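Why Do Metal Things Get Scratched and Dull?

Have you ever looked closely at a slide in an old playground? I mean really closely, with your nose almost touching it. If you have, you'll know that it isn't smooth and shiny all over like a mirror. It's covered in little lines going every which way, and there might be grey, cloudy patches where hundreds and hundreds of bottoms have gone sliding by! Today we're going to find out what makes those marks, and why some metals mark more easily than others.

What is metal like inside?

Everything around you, including you, is made of teeny tiny bits called atoms. In a metal, the atoms sit in neat rows, a bit like oranges stacked up at the greengrocer's. They hold on to each other quite tightly, and that's why you can't poke your finger through a saucepan. But the rows can slip past one another if something pushes hard enough. When you bend a paper clip, that's just what is happening. Rows and rows of atoms are sliding into new places, and they stay there when you let go.

Now imagine dragging something hard and pointy, such as a grain of sand, across a piece of metal. The sand pushes the atoms out of its way. Some get shoved to the side in a tiny ridge, and some may be torn off altogether. What's left behind is a little ditch, and we call that ditch a scratch.

Who wins, the hard thing or the soft thing?

There's a rule that scientists use all the time, and it's a very handy one to remember. A harder thing will scratch a softer thing. Your fingernail can scratch a candle, but it can't scratch a window. Sand can scratch lots of metals, because many grains of sand are made of a mineral called quartz, and quartz is tough stuff.

More than two hundred years ago, people who studied rocks worked out that you could put minerals in order just by rubbing them together and seeing which one got the scratch. The list that we still use today goes from one (talc, the soft mineral that talcum powder was made from) right up to ten, and I'll bet you can guess what's at the top. Diamond! Topaz is number 8, so it's a very hard stone indeed, but a diamond will still leave a mark on it.

Why does a scratched metal look dull?

This is my favourite part, so get comfy. When light lands on a very smooth surface, it all bounces off in the same direction, like a ball off a flat wall. That's how you can see your face in a new spoon. When light lands on a bumpy surface, it bounces off in all sorts of directions at once, and the picture of your face gets muddled up until you can't see it any more. The metal hasn't changed into anything else. It's only that its surface has become rough, with more scratches than you could ever draw.

Grease and dirt can make metal look dull as well, and so can the air. Some metals join up with the oxygen in the air to make a very thin coat. On aluminium the coat is clear and helps to protect what's underneath. On iron it turns into crumbly orange rust, and that doesn't protect anything much.

Try it yourself: the rubbing test

Feng-yi Su's class at Pistanwood tried this one in May and had a grand time. You'll need a grown-up with you, an old spoon that everyone at home agrees can be spoiled, a soft cloth, and two pieces of sandpaper. Look at the numbers on the back. You want one that says 120, which is coarse, and another with a much bigger number, which will be finer.

Look at your face in the spoon first and draw what you see. Next, rub one half of the back of the spoon with the coarse paper, 20 rubs, all in the same direction. Wipe it with the cloth. Do the same to the other half with the fine paper, then hold the spoon under a lamp and tilt it slowly. Which half looks duller? Can you feel the lines with your fingertip?

Metal that gets used a lot ends up with marks of many kinds, some long and thin, some spread out in dark, smudgy patches.
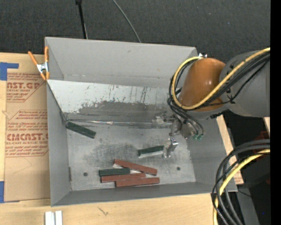

Can scratches be fixed?

Sometimes they can! Polishing is really just scratching, done with finer and finer grit, until the ditches are too small to bother the light. Wai-kit Tse, who is nine, wrote to ask us whether you could polish a spoon so much that it disappeared. Well, Wai-kit, each polish does take away a tiny bit of metal, so if you kept at it for long enough you would run out of spoon. Your arm would be very, very tired by then.

Words to remember

Atom: one of the tiny bits that everything is made of.
Hardness: how well something stands up to being scratched.
Quartz: a hard mineral found in lots of sand.
Grit: the rough grains on a piece of sandpaper.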